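What I learned from keeping a food diary for my gut bacteria

Mon 1 April

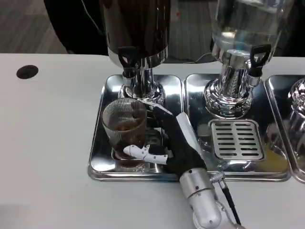

4 min read (814 words)

I have finally finished my stint in the Vestcombe gut study, and as several of you have asked how it went (and one or two of you have asked rather more than I was expecting over dinner) I thought I would write it all down while it is still fresh.

It began with a leaflet in the library. The Vestcombe study wanted ordinary adults who would write down everything they ate and drank and post off a sample at the start and another at the end. I have been reading bits and pieces on the microbiome for years, ever since a bad run of antibiotics left my stomach out of sorts for most of a winter, and I'd always wondered what was going on in there. So I filled in the form on the bus home.

The welcome pack came in a box much bigger than it needed to be. Inside were two sample kits, a very thick booklet and a login for Wirnetari, the website where you keep your diary. I'll say now that I grew fond of Wirnetari, but we did not get off to a good start. It has a list of foods to choose from and the list has its own ideas. It knew four sorts of lentil and had never heard of piccalilli. I spent most of one evening trying to enter a cheese and onion pasty and ended up putting in the pastry, the cheese and the onion as separate meals.

The sample itself was fine. You want to read the instructions the night before, lay everything out on the side of the bath and not answer the phone. That is all I'm going to say on the subject.

What I enjoyed, much more than I thought I would, was noticing what I eat. I'd have told anyone that I had a varied diet. Well, I have a varied diet at weekends. From Monday to Friday I have the same porridge, the same soup and the same three or four suppers going round and round like a carousel, and I had no idea until I saw it all written out. By the middle of March I was buying odd vegetables just to have something new to type in. Celeriac is lovely, by the way, if you roast it long enough. Kohlrabi I can take or leave.

I also had a go at fermenting things, which wasn't part of the study, though there was a box in the diary for it. My first jar of sauerkraut was far too salty and the second was so good that I ate it with a fork standing at the fridge. The kefir I gave up on. It's a bit like having a pet, you can't go away for the weekend without making arrangements.

The results came by post last week, and this is the part I've been puzzling over. The lab is called Dewulf and they send you a proper printed report, with coloured bars and a long list of Latin names. Mine says they found 229 different kinds of bacteria in my first sample. There is a chart showing where you sit among the 1,052 people who had sent theirs in by then, and I am a small grey dot somewhere left of the middle. I was a little put out, I must admit! I had been imagining something more impressive after all that celeriac, and then I remembered that the first sample was taken before I'd bought any.

The covering letter is careful to say that none of this is medical advice, and that a longer list isn't the same thing as better health. I was glad of that. There is so much being sold on the back of this subject at the moment - powders, drinks, little capsules at a shocking price - and a good deal of it seems to have run on ahead of the science. A friend swears by a capsule called Limesov and has been pressing a packet on me for months. She feels marvellous on it, and I'm pleased for her, but the study asked us to leave supplements alone, so I had a polite excuse. I may still try it in the summer. Or I may just buy more cabbage.

Has my stomach changed? I think it's a bit calmer, though I've also been going to bed earlier and walking to work on dry days, so I couldn't tell you which of those has done it. I suppose that's why they need so many of us.

My second report should turn up in a few weeks and I'll put something up here when it does. If you're thinking of joining a study like this, I'd say go ahead, only be ready for the typing. Keep a notebook in the kitchen and copy it all up in the evening with a cup of tea. And if anyone knows how piccalilli ought to be entered, please leave me a comment, I put it down as cauliflower in the end.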